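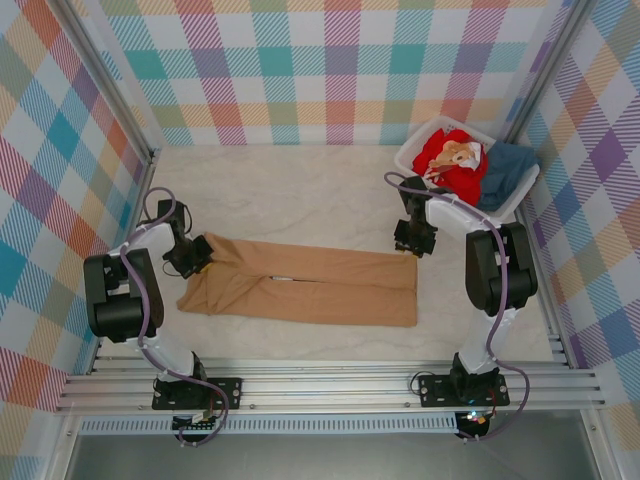 Home Features Hosiery Laundry Archive Contact

Catríona Geraghty has handled tights for a living since she joined the finishing room at Daly, a small hosiery firm in Filton. She now writes the firm's care and folding instructions, and she has firm views on what happens to a pair between the wash and the drawer.

Her method starts with a flat surface. "Lay them out full length, waistband to one side, legs next to each other," she says. "Most people pick them up by the toes and roll. The twist stays in the leg and you find it when you put them on."

A pair straight out of the laundry is rarely even. The waistband end gathers, and the creases there need easing out by hand before any fold is made. Geraghty uses the backs of her fingers. "Fingertips have nails on them. I lost 7 pairs in one afternoon when I was training, all snags, all mine."

The foot gives the line for the fold. She matches the two toe ends, puts one leg over the other, then brings the feet up to the waistband. Two further folds make a packet that stands upright in a drawer. She does not tuck the packet into its own waistband, a habit she says stretches the elastic on one side.

Tan shades are the most awkward to sort. "You have 144 pairs in a carton and three tans that look the same under a strip light. On a pale surface you can tell them apart. On a dark one you can't, because the colour underneath comes through."

On washing she is brief. Tights go in a net bag, in cool water, away from zips and hooks. Anything red is washed separately until it has stopped giving up dye. They are dried flat and never pegged by the foot.

The firm printed 1,700 copies of her instruction leaflet in March. A second version, with larger type, is being prepared.

Comments

Sternilness: I have always tucked mine into the waistband. That explains the left side.

Drakumach: Does the same fold work for thick winter ones? Mine come out too bulky to stand up.

Sternilness: I leave out the last fold on the thick ones. Works in a deep drawer.

Previous Next Back to Features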